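Open day at the Dircombe workshops

11/15/20

We nearly skipped this one. It was a long drive from Gindov with rain most of the way, and then the parking lot was full and we had to leave the car by the Miston bakery and walk back. So glad we kept going! The old Dircombe building only opens its doors twice a year (the last time was in September), and there were 219 names on the sign-in sheet before ours.

Downstairs is all clay and tile. You can handle nearly everything, which my kids loved, and there was a shelf of miniature bricks in every shade from cream to nearly black. I could have stayed an hour just with those. We bought a bag of 20 for the model house that has been half finished in our garage since forever.

Upstairs is one big room with tables of small everyday things, and this was my favorite part of the day. I love seeing ordinary stuff set out with some space around it. A glossy red bowl looks wonderful on plain pale wood, and the little orange-brown brick on the same table had three round holes along its side, just like the big ones on a building site. I had a red pocket knife like that one when I was a kid, and I spent ages looking at it.

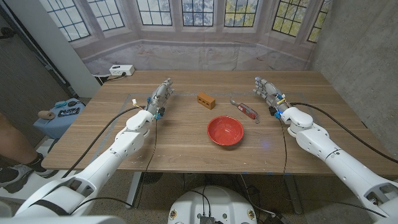 Red bowl, toy brick and pocket knife, with the big bay window print at the back.

And that window! All those panes and green trees cheered up the gray concrete no end. My youngest asked if we could have one for her bedroom wall.

Lunch was from the Muñoz stand in the yard: bean soup and flat bread, $2 a cup, and we went back for seconds. Entry is free, but bring cash for the food and the brick shop. The stairs are steep and strollers have to stay at the bottom. We'll be back in spring, and next time we'll get there before ten and park on the right side of the river.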